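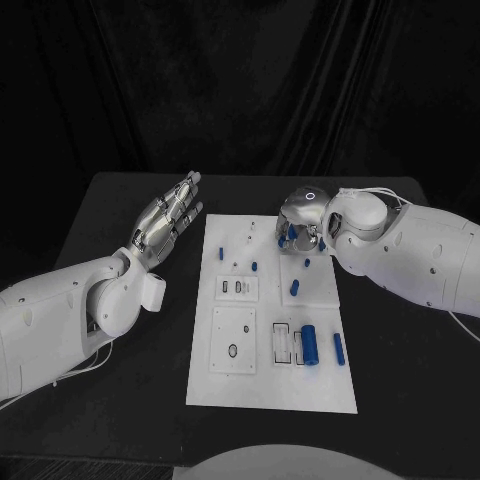

# Supporting membership going up to $30, worth it?

**sillbridge_steve** wrote:

Got the renewal email for the Govalell owners board. It was twenty last year. I've had my Govalell wagon for nine years and it has run for maybe four of them, so I feel I should pay by the mile.

What do supporters get now besides the little badge and no ads?

---

**ValentinaLucero** wrote:

Bigger photo uploads, the scanned shop manual, and ten percent off at Drullum Parts. I ordered a heater core and a set of door seals from Drullum in the spring and the discount paid for the membership with lunch left over. A gas station lunch, but still.

---

**rustbelt_ray** wrote:

Ten percent off Drullum prices gets you back to what everybody else charges. My last water pump from them was $332. The guy in Yau rebuilt my old one for less than half that and threw in a lecture on coolant.

---

**ValentinaLucero** wrote:

The guy in Yau also kept my pump for five months, Ray.

---

**rustbelt_ray** wrote:

He's thorough.

---

**Yen-ting Pan** (moderator) wrote:

Moderator hat on for a minute. We have more than 2,000 registered names and 475 of them are supporters. A good number of the rest signed up once to ask what their car is worth, didn't like the answer, and left. Hosting went up when we moved the old photo threads over, and those threads are the only place I know of with decent shots of the early fuse box wiring.

Reading and posting stay free. If you don't want to renew, let it lapse. You keep your posts and your reputation, such as it is.

---

**sillbridge_steve** wrote:

Is the shop manual scan any better? Last time I looked, the carburetor section had a coffee ring over the float height.

---

**Yen-ting Pan** (moderator) wrote:

Rescanned from a different copy. You can read the float height now. Page 88 is still upside down.

---

**two_door_dan** wrote:

I'd pay double if someone fixed the search. I typed in "clutch slave" and got a chili recipe from the Sillbridge meet.

---

**rustbelt_ray** wrote:

Good chili, though. I'm still not paying for it.

---

**sillbridge_steve** wrote:

OK, renewed. Now can anyone tell me why my left turn signal runs the wipers?

---

**ValentinaLucero** wrote:

Check the ground behind the kick panel, and start a new thread.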